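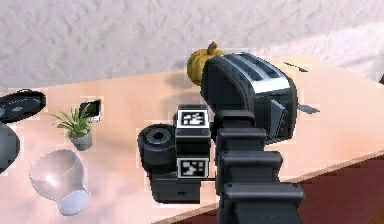
Projektbericht: Regeln für den sicheren Greifbetrieb am Küchentisch
Wahlpflichtprojekt Servicerobotik, Gruppe Gumley
Bericht: Ruxandra Dobre

1. Wie wir zum Thema gekommen sind

Eigentlich wollten wir ein Projekt über das Greifen machen, und zwar mit möglichst vielen verschiedenen Gegenständen, weil uns das allen am meisten Spaß macht. Im März saßen wir dann aber mit unserer Betreuung zusammen und bekamen eine Frage gestellt, auf die wir keine gute Antwort hatten: Woran erkennt man überhaupt, dass ein Lauf ordentlich durchgeführt wurde? Wir hatten Erfolgsquoten und Zeiten, aber jeder von uns startete seine Läufe ein bisschen anders, und was als Abbruch galt, entschied man eben nach Gefühl. Daraus ist dieser Bericht entstanden, und ich muss sagen, dass ich die Arbeit an den Regeln am Ende lieber gemocht habe als das Programmieren (was ich vorher nie geglaubt hätte!).

Unsere Simulationsumgebung heißt Stustitance und bildet eine Wohnung mit mehreren Arbeitsflächen nach. Die Steuerung nennen wir Deng, nach dem Ordner, in dem sie ganz am Anfang lag, und der Name ist einfach hängen geblieben.

2. Was wir als Grundlage genommen haben

Wir haben uns zuerst in die allgemeinen Grundsätze der Maschinensicherheit eingelesen. Besonders hilfreich fanden wir die bekannte Reihenfolge bei der Risikominderung: zuerst die Gefährdung durch die Konstruktion vermeiden, dann technisch schützen und erst danach mit Hinweisen und Anweisungen arbeiten. In unserem ersten Entwurf stand fast alles auf der letzten Stufe. Da hieß es zum Beispiel, man solle bei Glas vorsichtig greifen – ein Satz, mit dem weder ein Mensch noch eine Steuerung viel anfangen kann. Im zweiten Entwurf wurde daraus eine Kraftgrenze, die in Deng fest hinterlegt ist und die man beim Start eines Laufs gar nicht mehr verändern kann.

3. Freie Wege und Abstände

Mit den Wegen haben wir uns länger beschäftigt, als im Zeitplan vorgesehen war. Ein Arm, der nur über dem Tisch arbeitet, scheint mit dem Fußboden nichts zu tun zu haben, aber in einer Wohnung laufen Menschen an Tischen vorbei, und wer dort vorbeigeht, gehört in die Risikobeurteilung hinein.

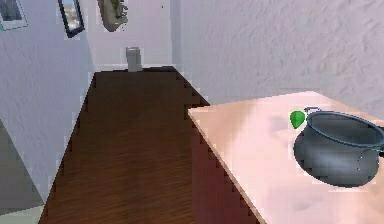 Wir haben deshalb festgelegt, dass der Durchgang neben einer Arbeitsfläche als gemeinsam genutzter Bereich gilt. Kein Teil des Arms darf im Automatikbetrieb über die Tischkante hinausragen, auch nicht kurz beim Umgreifen. Töpfe werden so abgestellt, dass kein Griff in den Durchgang zeigt. Diese zweite Regel kam von Zakow, unserer Partnergruppe, die unseren Entwurf freundlicherweise gegengelesen und mit sehr vielen Randnotizen zurückgeschickt hat. Danke dafür!

4. Geräte mit Deckel oder Klappe

Bei Geräten, die selbst eine Gefährdung mitbringen, reicht ein Abstand nicht aus. Wir verlangen in unserem Regelwerk, dass der Zustand des Deckels vor jeder Annäherung abgefragt wird und dass ein Gerät bei offenem Deckel als gesperrt gilt, bis der Stillstand bestätigt ist. Fehlt die Rückmeldung, wird sie wie ein Fehler behandelt. Außerdem wird alles, was direkt am Gerät steht, vor dem Lauf in die Hindernisliste eingetragen.

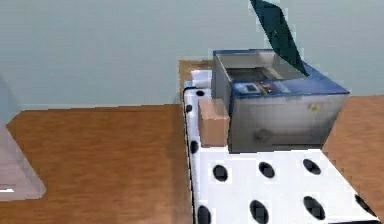
Abb. 3: Gerät mit geöffnetem Deckel auf der gepunkteten Fläche, davor ein kleiner Karton.

5. Erprobung und offene Punkte

Insgesamt haben wir 471 Läufe nach dem neuen Regelwerk protokolliert. Jedes Protokoll nennt die Startbedingungen, die geltende Kraftgrenze und bei einem Abbruch den Grund, und zwar aus einer festen Liste. Das Ausfüllen war anfangs mühsam, aber schon nach kurzer Zeit stritten wir bei der Auswertung deutlich weniger.

Zwei Punkte sind offen geblieben. Zum einen wissen wir nicht, wie gut sich die Kraftgrenzen aus der Simulation auf einen echten Greifer übertragen lassen – dafür bräuchte es Messungen am Gerät. Zum anderen fehlt eine Regel für den Wiederanlauf nach einem Nothalt, wenn der Arm noch etwas in der Hand hält. Ein automatisches Öffnen des Greifers haben wir ausgeschlossen, eine bessere Lösung steht aber noch aus. Die Protokollvorlage und die Liste der Abbruchgründe liegen im Anhang und dürfen von der nächsten Gruppe gern weiterverwendet werden.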